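Textile bench notebook, Varngate workshop
January, started 9:40
Entry 302, folding trials, knits

Carrying on from the entry by Yeison Pacheco on the Kassab towels. Towels are finished. This entry covers the blue knits from the Flandus lot, which have been sitting in the bin since the humidity check. Lot is 14 garments, all washed once at 40 C, tumble dried on low, rested overnight.

Purpose: settle the folding order for the shelf card. The old card (Tonbridge version) says sleeves first, then thirds, then half. Marjatta Peltonen wants thirds first on anything with a rib. I had no firm view going in.

Handling
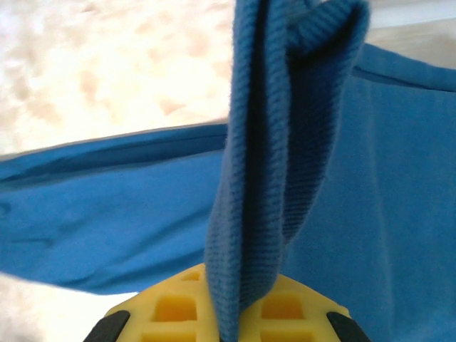 Knits of this weight do not hold a crease on their own, so the first fold has to be set by hand pressure along its whole length before the second is started. The place to take hold matters more than the card admits. Picked up at the rib, the fabric stands as a tall narrow fold and the two layers press together down the middle, which gives a straight line to work from. The smoother jersey beside it drapes and wrinkles softly. Grabbing by the jersey gives a different fold line on every attempt, and I stopped trying it after the second garment.

Note for the card: use the seam as the reference, not the outer edge. The outer edge curls.

Surface

Bench top was compared with the plush cover. On the bare bench the bottom layer slides when the top layer is pulled across. On the pile it stays put, but the pile drags at the corners and small flaps get turned back without being noticed until the stack is made up. Lint is also worse. Roll the cover with the tape roller before each session and again at the halfway point.

Finished width on the card is 12 inches. Keep that. It fits the shelf with a little clearance and the stack does not lean.

Checks before a folded piece goes on the stack:

1. Long side band lies parallel to the main panel. If it narrows toward one end, open the last fold and redo it. Do not tug it straight from the outside.

2. Top edge inspected for turned corners and loose thread. A tab folded over on itself will print through to the piece above.
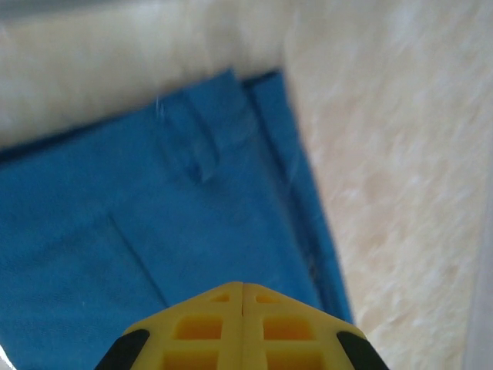

3. Press flat with the open hand from the center outward, one pass.

4. Stack with the folded edge to the front.

Open items

Thirds first looks better to me on ribbed pieces, sleeves first on plain ones. Two cards, then, or one card with a split. Marjatta to decide. Yeison has the laminator.

Stopped 11:15. Cover rolled up and back on the rack.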